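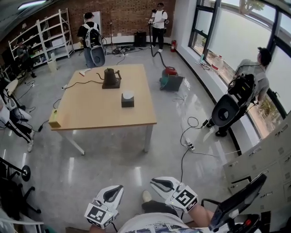 ¿Cuántas fichas por tablero aguanta el generador antes de empezar a dar partidas sin solución? Con el reparto inverso, las que queramos; con el reparto al azar, a partir de 300 fichas ya falla demasiado.

Cuaderno de desarrollo, juego de parejas, marzo de 2021

Lanzadas 2000 partidas automáticas con la compilación de Zidimitz. Reparto al azar: 381 bloqueadas, casi todas por parejas apiladas una encima de otra. Reparto inverso (colocar las parejas de arriba abajo y luego tapar): ninguna bloqueada, pero el nivel 8 sale muy fácil.

Cambiado el peso de las capas bajas. Mejora algo. Falta probarlo con el tablero en forma de castillo, que es el que dio guerra en diciembre.

Woltedwood pide que la pista no reste tiempo. De momento resta cinco segundos; lo dejo como parámetro en el fichero de niveles.

Pendiente:
- sonido al fallar pareja, se corta en móviles viejos
- las fichas de seta y de calabaza se confunden en pantalla pequeña, pedir otro contorno
- guardar la semilla de cada partida en el registro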